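September 8, 2026

The Gumarbridge amateur boxing show is run under a scoring arrangement that confuses people every year, so I have written down how the cards worked this time.

Each bout was three rounds of two minutes. Five judges sat at ringside and each scored every round separately on the ten-point system. The winner of a round gets ten, the loser nine or fewer. A knockdown does not automatically cost a point, which catches out anyone who mainly watches the professional game. 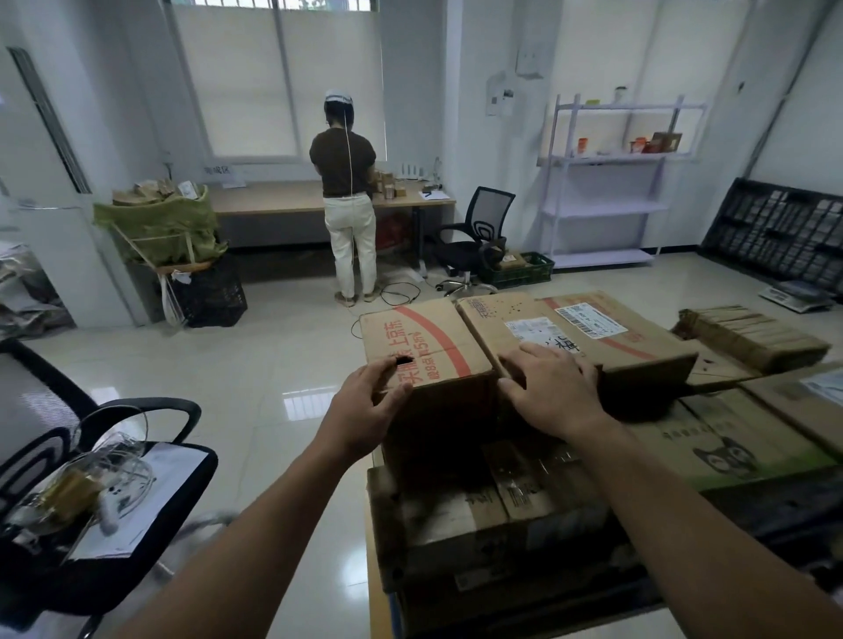
The main bout was at light middleweight, between a southpaw from the Kereama club and an orthodox fighter from Curnance. The Kereama boxer took the first round on all five cards by keeping his lead foot outside and landing the straight left. Curnance changed range in the second and worked to the body. Three judges gave him that round and two did not. The third was close, with long spells in the clinch and one warning for holding.

The result was a split decision to Kereama, four cards to one. Some of the crowd (about 204 paid at the door) booed it. I scored it the same way, though I had the last round to Curnance.

My one complaint is the ring. The Grevico canvas was slack near the blue corner, and both men were short of grip when pivoting there. It was the same in June and should have been tightened between shows.

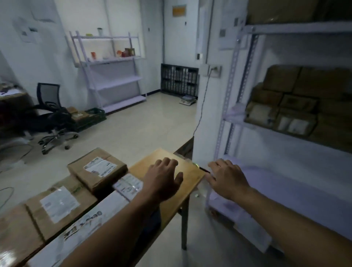 Can a boxer lose two of the three rounds on a judge's card and still win on that card?

Only if the round he won was scored wide enough, such as 10-7 against two rounds of 9-10, or if the other man has a point taken off by the referee. I have seen it once in 40 shows, and that was after two warnings for low blows.

The next bill has a heavyweight bout on it. I will be sitting on the other side of the ring, away from the speakers.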